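Single-serve packet

A single-serve packet (also called a portion packet, a sachet, or, in my house, "one of those little things") is a small sealed pouch holding enough of something for one person, one time. Sugar, salt, ketchup, instant coffee, drink powder, hand wipes, you name it. I've been looking after this article on the Wusatska household wiki for a good while now, and it keeps growing, because people have a surprising amount to say about packets!

Names

"Packet" is the everyday American word. "Sachet" turns up more in British writing and in the packaging trade, and it can also mean the scented kind you put in a sock drawer (see the separate article on those). Long skinny ones are usually called sticks or stick packs. I use "packet" for all of them here, except where the shape matters.

Shapes and materials

Most packets you'll meet at home are one of three kinds:

Flat packets. A rectangle sealed on three or four sides. They stack well when they're full of powder and badly when they're full of sauce.

Sticks. A narrow tube with a seal across each end and one down the back. These pour nicely into a water bottle, and I think they're the best thing to happen to drink mix in my lifetime.

Pillow packets. Puffed up with a bit of air, crimped at both ends. Oyster crackers come this way, and so do plenty of small candies.

The outside can be paper, plastic film, foil, or several of those stuck together. Plain paper is fine for sugar that gets used up quickly. Anything that clumps (salt, coffee, powdered creamer) does better in a foil-lined packet, and a packet with a pinhole in it is basically already a rock.

Where they pile up

Kitchen drawers, glove compartments, coat pockets, the bottom of the lunch bag. Freya Haworth, who wrote the first version of this page, emptied her mother's pantry one October and counted 830 packets, of which 200 were soy sauce. I've never come close to that, though my own drawer did once refuse to open for two days until I got a spatula in there.

Offices are a different animal. A break room orders by the case, so you get one type in huge numbers and none of the type you want. The Haslam carton, the big one with the tear-off front, holds 4,000 sugars. Please don't buy it for a family of three. I did, and we're still going.

Sorting

Tip everything out on a big table first. A drawer is a terrible place to sort, since you can only ever see the top layer. Once they're spread out, pull the odd shapes (sticks are easy to spot), then work through the flat ones by color and print. Baskets beat bowls for this, because you can shove them to the edges and keep the middle clear, and different colored baskets save you from labeling anything. 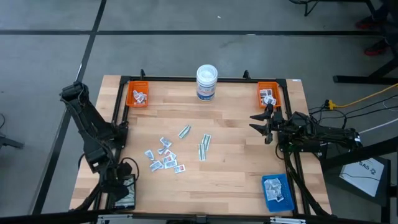
Storage

Standing packets upright, like cards in an index box, is the method most of us on the wiki have settled on. You can flip through them with one finger and see what's running low. Nestis makes a divided tray for this with 19 slots, and it's a good tray if your drawer is deep enough (mine isn't, so I use a shoebox lid and some cardboard). Tirska has a taller bin that suits sticks, but short flat packets vanish down the bottom of it.

Loose heaps are okay for things you get through fast. Keep sauces away from powders, though. One split mustard and you'll be wiping sweetener packets until bedtime.

Shelf life

Sugar and salt keep more or less forever if they stay dry. Sauces don't, and the trouble is that single packets often carry no date at all, just the carton they came in. I write the month on a scrap of masking tape and stick it to the container. If a sauce packet is swollen, leaking or a funny color, throw it out unopened. Wipes are safe to keep but dry out over time, and you can usually tell by the feel through the wrapper.

Disposal

Layered packets mostly can't go in curbside recycling. All-paper sugar packets sometimes can, depending on your town, although they're so small that many sorting plants lose them anyway. If somebody has good information on take-back programs, please add it under this heading. The old paragraph was out of date and I took it down on July 1, 2021.

See also

Condiment drawer
Lunch packing
Drawer dividers
Sachet (scented)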